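4.2 Small paper on working desks

Participants were asked to keep their desks as they normally would, a request that most of them took as an insult. Across 971 desk visits in the Elormont and Trimden offices, the object that gave our coders the most grief was the divided box. In principle each compartment holds one kind of thing. In practice, cards settle at the bottom, a tissue moves in beside them, and a brochure too tall for any slot leans over the side until June. Fedoruk's coding scheme, drafted at a very clean desk, had no category for leaning. We added one. Figure 2 shows a six-compartment cardboard organizer sharing a desk with a laptop and its cable.
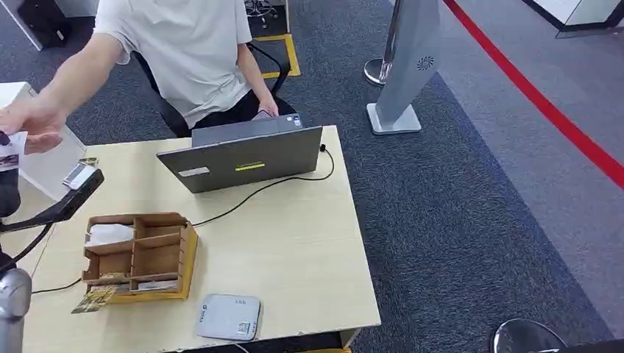 Figure 2. Cardboard organizer with cards, folded white tissue or paper and a yellow printed item at the front corner.

Does a box with more compartments keep paper better sorted? Only up to the point where the owner stops remembering what each one was for, and in our interviews that point came early.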